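Subject: Re: [zisunville-makers] Open day at Wirutum, anyone going?
From: Babita Saxena
Date: Tuesday, December 17, 2019

Mansour wrote:
> Did anybody get along to the Wirutum open day in the end? I had a
> ticket and then the trains let me down. I'd love to know if it's worth
> trying for the next one, and whether the folding work was on show.

Hello Mansour, and hello everyone,

Yes, I went, and I'm so sorry you missed it! I came on the 14 bus from Kekmont and was still early, so I had a cup of tea and a very nice chat at the door before things got going. They had 90 of us booked in over the day, split into small groups, and it never felt like a crush.

The folding was on show, and it was my favourite part by a long way. They teach it by having a person do the job with a pair of hand-held grippers, one in each hand, with patterned marker cubes on them so that the movements can be followed. Children's clothes are what they're working on at the moment, sweatshirts mostly — sleeves in first, then the body. 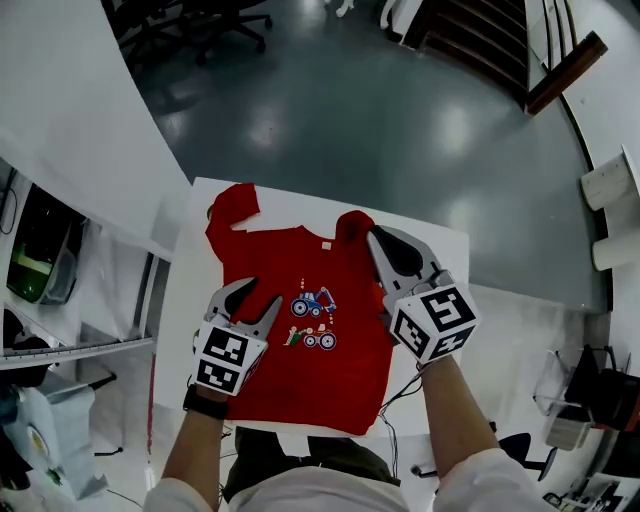
We were allowed a go ourselves afterwards, and I must tell you it is much harder than it looks. You lose all the feeling in your fingertips, so I kept pinching two layers when I only wanted one, and my poor jumper ended up more of a parcel. The young woman next to me had hers done beautifully while I was still hunting for a cuff. They told us they had 276 folds recorded since September and would like a good many more, from all sorts of people, slow ones included (I did ask).

Do try for the next one. They're keeping a list, and I can forward the address if you drop me a line. Bring a warm layer for the walk back to the stop, and if you're offered the flapjack, say yes.

All the best,
Babita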